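The Long Life of the Work Surface

Ask a person to describe the kitchen they grew up in and they will usually begin with the stove, the window or the color of the walls. The counter comes later, if it comes at all. Yet the counter is where the household did most of its work: where dough was rolled, school forms were signed and the mail was sorted. The same holds for the bench in a repair shop and the table in a school laboratory. Surfaces receive more use than almost any other part of a building, and they receive very little thought until the day they must be replaced.

That day has arrived for a number of public buildings in and near Tidholm, where many kitchens, workshops and teaching rooms were fitted out within a few years of one another. The town's survey of interior fittings, completed last September, covered 27 buildings. It found that most of the cabinets were sound, that the plumbing was in fair order, and that the tops on which people work had been asked to last well beyond their intended term. In several rooms they had managed it.

The survey drew a distinction that is useful to anyone planning a renovation. Wear is a change in how a surface looks. Damage is a change in how it performs. A top that has gone dull, or that carries the fine marks of many years of wiping, may be entirely fit for use. A top that has lifted at the seam, swelled near the sink or opened along a joint is a matter for prompt repair, even if it still shines.

Owners tend to reverse the two. Requests for replacement received by the town most often cited scratches and loss of shine. Swollen edges and failed sealant, which cost far more when neglected, were seldom mentioned. The survey recommends that each building keep a simple yearly record of seams, edges and fixings, and that general appearance be noted separately.
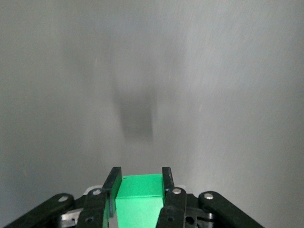
Fine streaks show across a flat gray surface.

Finish has a large part in how age is perceived. A polished top gives an even reflection, and any mark interrupts it. A brushed or matte one scatters the light and already carries a grain of its own, so that small marks are absorbed into the general pattern. Many institutions have moved toward duller finishes for this reason, and the change has been welcomed by cleaning staff, who no longer spend the end of a shift removing fingerprints.

Lighting deserves equal care. At the Hartley building, where the teaching kitchen was refitted over one winter, the original plan placed a single row of lamps behind the people working. Each person therefore stood in his or her own shadow. The plan was amended so that light falls from the front edge of the upper cabinets, and the old lamps were kept for general use. The cost was modest, and the room is now booked on evenings when it once stood closed.

Height is a harder question. The standard counter suits a person of average height performing an average task, and few tasks are average. Kneading calls for a lower surface, and close work calls for a higher one. At Gradthorpe, the workshop was divided into 3 zones, each set at its own level and joined by short sloping panels. Some longtime users objected at first to the loss of one continuous bench. The arrangement has since been adopted in two further rooms – at the request, in part, of those same users.

Money remains the deciding factor in most cases. A full replacement closes a room for weeks and sends a large amount of material to the landfill. Repair in place is slower to arrange but leaves much of the original work standing. Of the tops examined in the survey, 50 were judged suitable for local repair, and the greater part of that work can be done without removing the cabinets beneath.

The first repairs will begin at Hartley and continue through the smaller buildings as funds permit. Managers have been asked to report any lifted seam or loose fixing before work is scheduled, and to leave cleaning products unchanged until the new sealant has cured.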